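Filtering idle frames out of wrist-camera demonstrations

Demonstrations collected by hand guiding usually start and finish with a stretch where nothing happens. If you train on those frames the policy learns to hover. This page covers how we trim them in Voro before training on the Itton shelf tasks.

Before you start, export your episodes from Flolell with gripper width and joint velocity included. Our set had 2,168 episodes, recorded at a fixed rate.

Step 1. Compute the joint speed for every frame and smooth it with a short median filter. Don't use a mean filter – it smears the start of the motion.

Step 2. Mark a frame as idle if the speed is under your threshold and the gripper width hasn't changed since the previous frame. Check the threshold on 100 episodes by eye.

Step 3. Trim idle frames from both ends only. Leave pauses in the middle alone, as operators often stop just before a grasp and the policy needs to see that.

Step 4. Keep 2 idle frames at the start so the policy has a starting view with the fingers open.
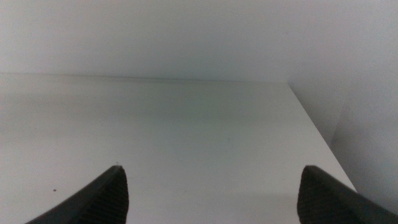 Step 5. Run the episode check again. Anything shorter than your action horizon should be dropped, not padded. We lost 450 episodes this way on the first pass, mostly from a threshold set too high, and got most of them back after lowering it.

If you use the Magnusson loader, clear its cache after trimming or it will keep serving the old episode lengths.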